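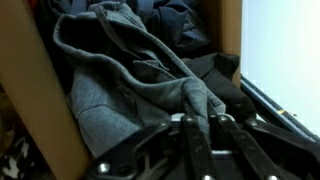 February 11, 2020

So I went to the candidates' night for the Dralberg council race, and I've been stewing on it ever since (okay, I've been talking to my sister on the phone about it, which is the same thing but louder).

Quick background if you don't live around here. Four people want the open seat on the town council. The one who's been in it for two terms is running again, and three others think he's had long enough. The last time this seat came up, in November, it was decided with 1,963 votes cast in the whole district, and I remember thinking that was a typo in the paper. It wasn't. You could fit us all in the high school gym if people were willing to stand.

The big topic was the bus. The number 6 used to go all the way out to Ternavent, past the clinic, and now it stops at the Paiva Street turnaround and you walk the rest. Last time the incumbent promised he'd get the full route back. He had it on his yard signs! Somebody in the second row asked him about it and he said the funding picture had changed, and then he talked about the new benches. I have nothing against benches. I have sat on them, for a long time, waiting for the 6.

The challengers weren't a whole lot better, I'm sorry to say. One of them wants a study. One of them wants to bring the route back and also cut the local tax, and when she was asked how, she said "by finding efficiencies," and there was a kind of groan from the folding chairs. The third guy I liked, mostly because he said he didn't know what it would cost and he'd come back with a number before the vote. I wrote that down. I'm going to hold him to it.

Then we got to the Cenden property, and wow. If you've missed this one, it's the old mill lot by the river, and the question is whether the town sells it or keeps it. People have FEELINGS. A man behind me said it should be a park, a woman across the aisle said we already have a park and can't mow it, and it went back and forth like that until the moderator started tapping the microphone. All four candidates said they wanted "more community input." Well, you were getting it right then!

I'll say this for the evening, the questions from the floor were good. Better than the ones on the cards. A high school kid asked why council meetings are at 11 in the morning when everybody's at work or in class, and not one person up front had an answer. The incumbent said it had always been done that way. I'd vote for the kid if he were old enough.

I still don't know who I'm picking. I was pretty sure before I went, and now I'm less sure, and my sister says that means it was a good meeting. Maybe. I'd have liked one of them to just say yes or no to something.

Early voting starts on the 17th at the library, side entrance, and you need to bring ID. If you went too and you heard the bus answer differently than I did, leave me a comment, because I was trying to take notes and unwrap a cough drop at the same time.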